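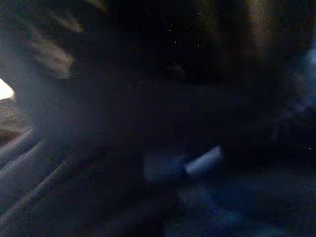 Home > Window Coverings > Blackout Roller Shades

Vitholm Blackout Roller Shade

The Vitholm is a made-to-measure roller shade for bedrooms, nurseries and media rooms. It uses a three-layer woven polyester fabric with an opaque core, sewn and cut to order in our Montoya workshop.

Widths run up to 80 inches on a single tube. For wider windows, order 2 shades and the shared center bracket, sold separately. Maximum drop is 98 inches.

Inside mount needs a frame depth of at least 65 mm. Outside mount shades should overlap the opening by two inches on each side. Any roller shade leaves a small gap between the fabric and the window frame, and some light will come through it. The Prarum side channels cover this gap and can be added at checkout or fitted later.

Controls
Chain (left or right), spring or cordless. Chain shades ship with a wall-mounted safety tensioner that must be installed. The spring version is not offered above 60 inches wide.

Fabric
Colors: Slate, Oat, Navy, Chalk. The backing is white on all four. Wipe with a damp cloth and do not machine wash. Swatches are free, limit five per order.

In the box
Shade, brackets, wall screws, hold-down clips and printed instructions. Drywall anchors are not included.

Lead time is 12 working days. Orders placed in August may take a week longer while the cutting room is closed.

Customer review
"Measured twice and it fit the first time. The chain is a little stiff." Najwa Saliba

Related: Nernura Light-Filtering Shade, Prarum Side Channels, Replacement Chain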